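How to build a small drip line for your greenhouse

I put my first drip line together in November, in the little greenhouse behind our house in Derthorpe, and I've been hooked ever since! It's cheap, you can do it in an afternoon, and the tomatoes love it.

Start by drawing your beds on paper and marking every plant. Mine has 14 plants in two rows, so I ran one main pipe down the middle with a branch to each side. Cut the pipe with a fine saw and rub the ends smooth, then push everything together without glue first (you will change your mind about something, I always do).

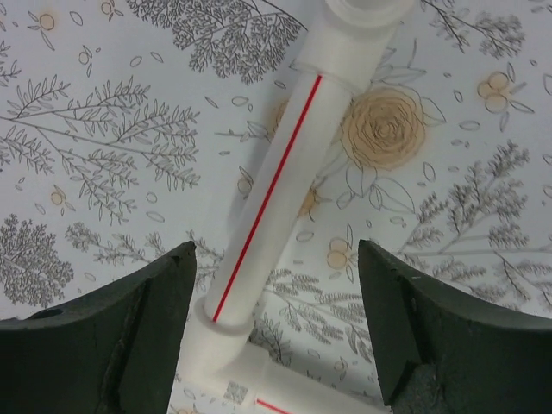 Once you're happy with the layout, take it apart, glue each joint and leave it overnight. Next, drill a small hole beside each plant and push in a dripper. I set mine 23 cm apart.

Now connect the water butt. It needs to stand higher than the beds, so I raised ours on six old bricks. Open the tap slowly and walk the whole line looking for leaks – it's such a good moment when the first drops come through! Put a jar under the furthest dripper too. If it fills much more slowly than the nearest one, raise the butt a bit and try again.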